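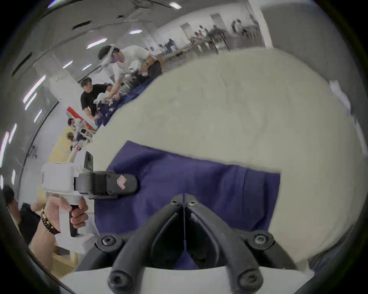 Dark blue cloth on a light gray tabletop.

Section 3: Setting Up the Guest Book Station
By Farhad Ranjbar - May
Print | E-mail this page

The Bawa guest book stand is sold as a ten-minute job. I have yet to see it done that fast. Allow 40 minutes, and do it before the florist arrives.

1. Unfold the legs and push each one until it clicks. If you hear no click, it isn't locked, whatever the leaflet says.

2. Set the top tray on the legs with the Bawa label facing the wall.

3. Slide the book under the elastic strap. The strap is meant to hold 600 pages. I would stop well short of that.

4. Clip the pen holder to the right side. Test every pen on scrap paper, including the new ones.

5. Place the sign at the back of the tray - not in front of the book, where it gets knocked over.

Note: The "self-leveling" feet do very little on grass. Bring a flat board.

Caution: Keep candles at least 3 feet away. The Tandton cover kit is described as flame resistant, and I wouldn't test that at a reception.

6. For parties over about 38 guests, put loose cards and a box next to the book. One book means one line, and people in line give up.

7. Close the book before dinner is served. Gravy does not come out of the paper.

Shares: 3 | Comments: 0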